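3.2 Household items and their surface properties

The item set was assembled from goods ordinarily kept in a bedroom or bathroom. It contains 200 items in 7 groups: grooming, textiles, bottles and tubes, small boxes, stationery, footwear, and a remainder group for goods that fit none of the others. Grooming items make up the largest group. They were bought in November from two retailers, Skidley and Pastcombe, and were stored without packaging before the first tidying session.

Items were assigned to a group by two raters working independently. Where the raters disagreed, the item went to the remainder group and was left out of the group-level comparisons in Section 4. Most disagreements concerned goods with more than one plausible storage place, such as hair ties, which one rater treated as textiles.

Brushes and combs received a separate surface code. Under the Engelbrecht scheme, each item is described by its outline, its stiffness, and the share of its surface that can be held without changing its shape. The scheme works well for boxes and bottles. It is less suited to a cushion brush, whose bristle side and back differ in nearly every respect, and for such items we recorded the two sides separately.
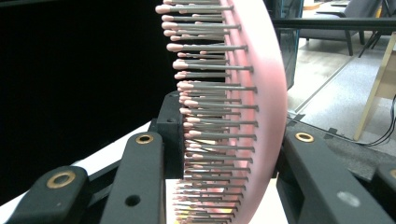
Figure 3. Pink paddle hairbrush from the grooming group, seen edge-on. The bristles have dark gray shafts with rounded pink tips and are set in rows on a curved cushion.

Three properties of the bristle side affect storage. First, ball-tipped bristles leave gaps between the rows, and loose fibers from neighboring textiles collect there. Second, the cushion gives under load, so the height of a brush in a full drawer is lower than its height when measured alone. Third, the outline changes with viewing direction: a paddle brush is broad from the front and narrow from the side. We therefore took the edge-on thickness as the storage dimension -- the front outline was used only for drawer area.

Each item was placed and retrieved under two drawer layouts, open and divided. The divided layout used Tradeo inserts with fixed walls. A session ended when all items assigned to it had been put away, or after 60 minutes. In total, 1,096 placements were logged. A placement was scored as stable if the drawer could be closed and reopened without the item leaving its compartment.

Brushes were placed bristle side up unless the participant chose otherwise, and the chosen side was entered in the log. Combs were placed flat. No instruction was given on the direction of handles, as a pilot session had shown that participants settled on one direction early and kept to it. Handle direction was coded afterward from the session notes and is treated in Section 4.3 as a descriptive variable only.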